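Brokura Boards > Home & Office > Desks, chairs, storage

Thread: open doorway between office and workroom, door or no door??
Started September 2023

tetden_tom wrote:
ok so we rent the back half of a unit, 758 sq ft total, office on one side and workroom on the other. Wide doorway between them, no door on it. Landlord says I can hang something if I put it back after. People at the desks say they hear everything from the workroom. Quote from Aitken for a pair of sliding panels was 2,000 installed. Seems like a lot for a hole in a wall. Anybody done this cheaper?

pinecone44 wrote:
2,000 is not crazy for a wide one tbh. Track alone adds up. What's the opening, measured? And is it drywall or block above

tetden_tom wrote:
drywall. havent measured, will do tonite

Shona MacRitchie wrote:
Don't do it. We had sliders at my last place and they sat open all day, every day. Money gone. Put a rug down and felt under the chair legs, get something soft on the walls. Way cheaper.

gluegun_marv wrote:
Disagree. Rug does zip for voices. Heavy curtain on a ceiling track, floor to ceiling, lined. Did ours in May, got the track from Fivov, 2 panels that overlap in the middle. Not silent but you stop hearing every word. Wash them once in a while, they get gross at the bottom.

pinecone44 wrote:
curtain in a doorway people carry stuff through? no thanks

gluegun_marv wrote:
you tie it back. takes a second

tetden_tom wrote:
Boss hates curtains, says it looks like a hospital. I might be able to talk him round. What weight fabric?

gluegun_marv wrote:
Heaviest you can stand to wash. Blackout lining on the back. Go wider than the opening or you get gaps at the sides
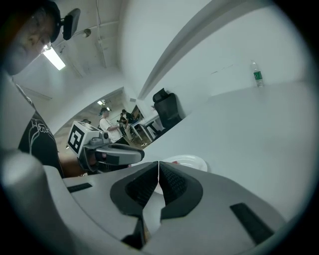

Oisín Nic Aodha wrote:
Going to side with Shona, mostly. How people stand matters more than what you hang up. If the desks are where everybody ends up on their feet talking, the noise is going to be there with or without a panel. Look at the guy in the white T-shirt, standing up, head down over a desk, and that big doorway with the open space behind. Anything said there goes straight through. Move the standing-up work away from the opening first, then see if you still want to spend anything. Costs you an afternoon.

pinecone44 wrote:
moving desks is free but the outlets arent. You end up with cords across the floor – seen it

Oisín Nic Aodha wrote:
Fair. Floor cord covers then. Still not 2,000.

Shona MacRitchie wrote:
Also check the ceiling. Hard ceiling = everything bounces. Stick up a few panels over the desks. I'd do that before any door or curtain, sorry Marv

gluegun_marv wrote:
no offense taken but you're wrong lol

tetden_tom wrote:
ok plan is shift 2 desks this week, felt on the chairs, price up ceiling panels. If they still complain I'll try the curtain. Not calling Aitken back yet. Marv can you post the fabric you used

gluegun_marv wrote:
will dig out the reciept

pinecone44 wrote:
Still want that measurement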